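Gallery: Can a machine do the laundry yet?
Words and pictures by Maysoun Akl
Home > Work > Chores > Gallery

Every March my inbox fills up with the same video. A machine with two arms takes a towel off a table, folds it in half, folds it again, and lays it on a stack. The music swells. Somebody from the company says that housework is nearly a solved problem. I have been getting a version of this video for years, and I still fold my own towels.

So I went to look at the work itself. I spent time in homes, in the back of a laundry, and on the floor of a parts warehouse, and I paid attention to what hands do there all day. I'm not an engineer. I clean, I fold, I used to stock shelves for a living, and I write about it for people who do the same. What follows are my notes on how far along I think the machines are. If you are hoping to hear that you can stop making your bed by next year, you may want to go back to the video.

The towel problem

Towels are the easy case, and that is why you see so many of them. A towel is a rectangle. It is thick, so it holds its shape a little when you lift it. It has no sleeves, no buttons, no inside and outside. In the demo videos it is usually a light color on a dark table or the other way around, so the edges are easy to find. Take a corner, find the next corner, pull.

Now think about what is really in your basket. A shirt that came out of the dryer with one arm pulled through the neck. Tights. A fitted sheet, which has beaten plenty of smart adults. Socks that have crawled inside a pillowcase. Somebody has to tell what each thing is before the folding even starts, and half the time you do that by feel, with your eyes on the television.

I asked Görtz, who make a folding unit for hotels and gyms, how their machine does with mixed home laundry. Their sales person was very polite. She said the unit was designed for flat linen and that mixed loads were "on the roadmap." I have been hearing about that roadmap for a while. The folding unit does a fine job on flat linen, by the way. Feed it square, feed it straight, and it will go all afternoon. A worker stands at the front and does the feeding square and feeding straight.

Dark clothes are worse

This one surprised me, though it shouldn't have. Black cloth is hard. Anyone who has sorted navy socks from black ones under a kitchen bulb knows it. Folds disappear into each other. A seam looks like a crease and a crease looks like a shadow. You can pick up what you think is a hem and come away with two layers and a pocket.

People get around this without thinking. We tilt the thing toward the light, rub it between thumb and finger, give it a shake. The shake does a lot of the work. You hold it by any old part, flick it, and gravity tells you which end is up. I have seen plenty of machines pick up cloth. I have seen very few give it a decent shake, and the ones that tried did it with the care of a person carrying soup.
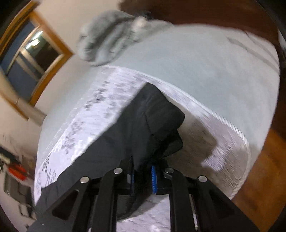
Beds are where a lot of this comes apart. A table is flat, hard and stays where you put it. A mattress gives when you lean on it, and blankets slide. If you press down to get hold of something thin, you are likely to come up with a pinch of whatever is underneath as well. Watch yourself do it the next time you clear clothes off a bed. You slide a finger under, you test, you let go of the part you didn't want. It takes less than a second and you would have trouble writing down the steps.

Then there is the order of things. Clothes first, or the blanket first? Does the pillow go back before or after? What about the book, the phone charger, the cat? A person making a bed is making small choices the whole way through, and most of them depend on whose bed it is and what kind of mood they'll be in if you move their glasses.

What I was told at Mukent

Mukent is a start-up with a nice office and a kitchen they use for testing. They say their home machine put away 454 pieces of clothing in a trial, and they gave me the number as if it settled the matter. I asked how many pieces had been offered to it. The answer was 1363. I asked who picked up the rest. There was a pause, and then I was told that the trial had "human support."

I don't think they were hiding anything. They answered when I asked. But I would like to see the second number printed next to the first one, in the same size type. One piece in three is a real result for a research team. In my house it means I own a very expensive machine and two thirds of the laundry.

I also asked what counted as put away. Folded and in a drawer? Folded and in the right drawer? It meant "placed in the target area." My son has been placing his clothes in a target area since he was four and I have opinions on that as well.

The shop floor is ahead, with a catch

To be fair to the machines, they do much better at work. The Orkard warehouse outside Andutden has had picking arms running for three years, and they earn their keep. Boxes come down a belt, the arm takes them with suction, and they go where they should. The night shift there told me they don't miss lifting those boxes, and I believe them. My back believes them too.

The catch is everything that had to change so the arm could do it. The boxes are now all from a short list of sizes. The lighting was redone. Anything in a soft bag goes down a separate line, and that line is still people. On the day I visited, it had 323 soft items waiting by the mid-morning break. Sweaters, work gloves, bundles of rags, a run of rain jackets in slippery sleeves. A woman named on the board as line lead was going through them so fast that I couldn't follow which hand did what.

I asked the floor manager when the arms would take over her line. He laughed and said he'd been promised it twice. He did say a new type of gripper was coming, with softer fingers. He also said he would believe it when it got through a bin of rain jackets.

That's my trouble with taking warehouse success and pointing it at the home. The warehouse was rebuilt around the machine. I can't rebuild my bedroom. I can't ask my family to own clothes in four approved sizes.

What would change my mind

I do get letters telling me I'm just against progress. I own a dishwasher and I would fight anyone who tried to take it. It's a box that you load by hand, and it has saved me more hours than any gadget with arms is likely to. The washing machine, same thing. Those two did their job by leaving out the hard part, the picking up and the putting away, and letting us keep it.

So, a short list for the next company that writes to me:

Show me one whole basket, start to finish, no cuts.
Let me bring the basket.
Put some black things in it.
Do it on a bed, with the blanket still on.
Tell me how long it took and who helped.

I would watch that video all the way through. I'd even leave the sound on.

Some people working on this are doing it the slow way, going after plain, dull jobs in ordinary rooms with bad light and clutter, and I have more patience for them than for anybody with a stage. Cloth is hard and they say so. Whether the slow way gets there in five years or in thirty, I can't tell you, and I'd be careful with anyone who says they can.

Meanwhile there's a load in my dryer that has been there since breakfast. It is mostly school uniforms, and one of the sweaters has been through twice.

Comments are open until the end of the month. If you work with folding or picking machines and think I've been unfair, write in and tell me what the machine does on a bad day. Notes from laundry workers and hotel housekeepers are especially welcome, and I'll run the best of them with the next gallery.

More in Chores
Dishwashers: still the champion
Floor robots and the problem of stairs
Who loads the machine?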